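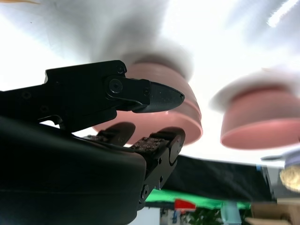
Patience and a pair of pink things

Hedeo had promised its guests an afternoon that would change our minds. By the second coffee mine was where I had left it.

The open day filled the company's workshop in Nullville with 25 visitors, most of them buyers for care homes and small hotels. The draw was Hamora, a robot arm meant to tidy up after people. Its black gripper has bumpy grey-brown pads on the lower finger, and for much of the demonstration it had a rounded pink object to deal with and another very like it next in line.

Palesa Motaung, who ran the session, talked well and fast. Hamora had done 230 practice runs that week, she told us. How many had gone right? She would have to check.

I watched four attempts. Three ended as planned, at a pace that would try a saint, and the last was stopped by hand. "The light's bad today," Motaung said. It was certainly bright in there, but so is my kitchen.

Chantelle Ngcobo, who buys equipment for the Shezi hotels, asked what happens when a guest leaves something the robot hasn't met before. It would be trained for that, came the answer. By whom, and at whose cost? There was a leaflet, which gave no price.

Hedeo wants machines in paying customers' rooms by August. Ngcobo took the leaflet and did not sign up for the trial.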